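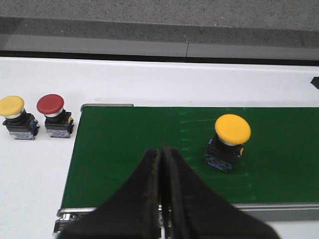 按钮分拣单元 检查表(附说明)

适用范围:Trirkow 车间的按钮分拣单元,包括桌面、绿色输送带、机械臂、夹爪、腕部相机和控制柜。
版本:二月修订
填写方法:合格打勾,不合格写“否”,并在备注栏写清楚位置和现象。不可以只写“有问题”。
说明文字是我自己写的。中文不是我的母语,有的句子可能不太自然,如果看不懂,请在本子上做记号,我会改。

一、开始以前

1.1 控制柜的主开关在“断开”位置,挂锁已经挂上。
说明:第二部分和第三部分都要求断电。第四部分以后才需要通电。请不要为了节省时间,把两种检查混在一起做。

1.2 气源已经关闭,压力表指针回到零。
说明:关阀门以后管子里面还有余气。要按一次排气阀,听到声音停止,再看压力表。上一版检查表没有写这一步,是我的疏忽。

1.3 机械臂停在检查位置,夹爪在输送带近侧的上方,指尖合拢。
说明:检查位置在示教器里的名字是 CHECK_2。请不要用 CHECK_1,那个位置是旧桌子用的,高度不对。

1.4 检查的人没有戴手套接触滚筒,长袖已经卷好,工作证的带子已经取下。
说明:虽然断电,滚筒用手还是可以转动,带子会跟着进去。养成习惯比较好。

二、桌面和输送带(断电)

2.1 白色桌面清洁,没有油,没有碎屑。
说明:用干布擦。不要用酒精擦输送带旁边的密封胶,胶会变硬。白色桌面对相机的识别有影响,黑色的划痕有时候会被程序当成零件。如果划痕比指甲宽,请写在备注里。

2.2 输送带表面没有裂口,没有起毛,边缘没有卷起。
说明:灯光照在皮带上会有浅色的反光条纹,这是正常的,不要当作磨损。分别的方法:头往左右移动一下,反光会跟着移动,磨损不会。

2.3 皮带在滚筒中间,没有跑偏。
说明:看皮带的两个边到侧架的距离,两边应该差不多一样。如果一边已经碰到铝侧架,就是不合格,不可以开机。调整螺丝每次只转四分之一圈,转完以后让皮带走完整的两圈,然后再看。我见过有人一次转三圈,后来皮带跑到另外一边去了。

2.4 滚筒上的环形纹路里没有线头、胶带和碎片。
说明:带纹路的滚筒容易藏东西。用塑料刮片,不要用螺丝刀。用手慢慢转滚筒一整圈,每一面都看到。

2.5 铝侧架的螺丝没有松动,侧架上没有新的凹痕。
说明:靠近机械臂的一侧比较重要。夹爪要从这个侧架上面经过,如果有新的凹痕,多半是夹爪碰过。发现凹痕以后,请同时做 3.2 和 3.3,不要等到下次。

2.6 皮带末端的金属端条固定好,没有翘起。
说明:端条翘起一点点,零件经过时就会翻倒。用指甲轻轻沿着接缝走一次,如果指甲被挡住,就要重新固定。

三、夹爪(断电)

3.1 两个手指合拢时,中间只有很窄的缝,上下一样宽。
说明:从上面看。如果缝在指尖宽、在根部窄,说明手指装歪了,或者螺丝松了。我们没有规定缝的数值,请和柜门里面贴的参考照片比较。

3.2 手指的内侧边缘没有缺口。
说明:左边手指的内侧边缘有磨损,还有几个浅色的小点。这些已经登记,目前可以继续使用。请只看有没有变大,有没有出现新的。如果用手指甲可以刮下来材料,就要换。左右两个手指要一起换,不可以只换一个。

3.3 指尖没有弯曲,没有发白。
说明:黑色材料受力太大以后会发白,那是快要断的意思。指尖比较细,是夹爪最弱的地方。

3.4 夹爪和腕部的连接螺丝,画线标记对齐。
说明:螺丝和底座上各有一段白色的漆线。两段成一条直线,就是没有松。不要每次都用扳手再拧,拧得太多螺纹会坏。

3.5 腕部相机的镜头清洁,电缆没有被拉紧。
说明:用镜头纸,从中间往外擦。电缆在机械臂转到最远的位置时也要有余量,所以这一项在 5.4 里还要再看一次。

四、零件和放置区

4.1 桌面上的零件直立,帽朝上。
说明:我们的样件是蘑菇头按钮,有黄色帽的,也有红色帽的,帽下面是银色金属圈,再下面是黑色方形的座。因为头大、座小,桌面振动时容易倒。两个按钮并排放的时候,中间要留出空间,至少夹爪的一个手指能进去。

4.2 样件的触点块没有脱落,没有松动。
说明:触点块是蓝色和白色的,在黑色座的最下面。夹爪从帽的位置提起来时,下面的部分会受力。请用手轻轻拉一下。如果触点块掉下来,会卡在皮带和侧架之间。

4.3 皮带上的零件没有倾斜太多。
说明:按钮的座在皮带上有一点斜,夹爪还可以抓。倒下的不可以抓。程序现在还不能判断倾斜的程度,所以请操作的人看。遇到倒下的按钮,先停皮带,再用手扶正。不要在皮带运行时伸手,就算速度很慢也不行。

4.4 样件按钮没有接线,也没有装在任何盒子上。
说明:这一条请认真看。样件的样子和真正的急停按钮很像,尤其是红色的。桌面上的按钮只是被分拣的零件,按下去机器不会停。本单元真正的急停在控制柜正面和示教器上,一共两个。新来的人第一天必须自己按一次真正的急停,并且在培训表上签字。

4.5 红色样件不放在操作人员站立位置的手边。
说明:原因和上一条相同。人在紧张的时候会按最近的红色东西。建议放在桌面的里面。Nirnomo 车间的同事建议我们在红色样件上贴“样件”两个字,我们试过,可是贴纸让相机识别变差,所以改成规定放置的位置。

4.6 皮带另一侧的桌面上,没有不属于本单元的东西。
说明:工具、杯子、手机都不可以。固定在桌面上的附件除外,附件清单在柜门里面。

五、通电以后

5.1 取下挂锁,接通主开关,示教器没有报警。
说明:如果有报警,先抄下报警号码,再清除。很多人先清除,后来想不起号码,维修就很困难。报警 1021 在本子里写成 1,021 也可以,我们知道是同一个,意思是夹爪没有收到合拢信号。

5.2 按下控制柜的急停,皮带和机械臂都停止。复位以后不会自己启动。
说明:两个急停要分别试。复位以后机器自己动,是最严重的不合格,请马上断电,挂锁,并通知维修。

5.3 皮带空转,没有异常声音。
说明:听五分钟。正常的声音是均匀的。如果有“嗒、嗒”的声音,并且每圈一次,一般是皮带的接头。如果比这个快很多,一般是滚筒里有东西,请回到 2.4。

5.4 机械臂用手动低速走完全部路径,没有碰到侧架、端条和零件。
说明:手一直放在使能开关上。速度设定为百分之十,不要更快。同时看电缆有没有被拉紧。夹爪经过皮带近侧的时候,蹲下来从侧面看高度,从上面看容易判断错误。

5.5 夹爪空的时候张开、合拢各十次,动作一样快。
说明:如果越来越慢,先看气压,再看管接头。不要先加油。夹爪的说明书不允许用普通的油。

5.6 自动方式抓取 50 次,成功记录在本子上。
说明:红色和黄色都要有,顺序不要固定。47 次以上算合格。失败的每一次,请写清楚是没有抓到、抓歪了,还是放下时倒了。三种情况的原因不一样。

六、周期和更换

每班开始:第一部分、第四部分、5.1 到 5.3。
每周:全部项目。
夹爪手指:每 3,000 次循环做一次 3.1 到 3.3,不管是不是到了一周。循环次数在示教器的“计数”页面,换手指以后要清零。
皮带:没有固定的更换时间,按照 2.2 的结果决定。备用皮带放在 93 号货架,请不要折叠,要卷起来放。
镜头纸和塑料刮片:放在控制柜下面的抽屉,用完的人负责申请。

七、本次检查的备注

2.2 合格。皮带中间有几条浅色的条纹,已按照说明移动视线检查,是反光。
2.4 合格。刮出一小段透明胶带,已清除。
3.2 合格,继续观察。左手指内侧的浅点没有变大。新的手指已经向 Mabaso 订购,还没有收到。
4.3 合格。皮带上的黄色按钮有一点斜,夹爪可以抓。
4.6 第一次检查时否。桌上有一把内六角扳手,已拿走,再检查合格。
5.4 合格。电缆余量比较少,下次停机时把固定夹往后移一格。
5.6 合格。50 次里面失败两次,都是放下时倒了,而且都是红色的。放置高度降低一毫米以后又试了 10 次,没有倒。参数已保存,文件名后面加了“低一”。

没有完成的事:
Guvley 仓库要借用柜门里的附件清单复印一份,还没有复印。
CHECK_1 这个旧位置应该从示教器里删除,需要有管理密码的人来做。在删除以前,请继续注意 1.3。

八、签字

检查人:____________ 班次:____________
循环计数(抄示教器):____________
可以生产 □ 修理后可以生产 □ 停止使用 □
填好的表放在控制柜侧面的文件夹里,保存到下一次年度检查以后。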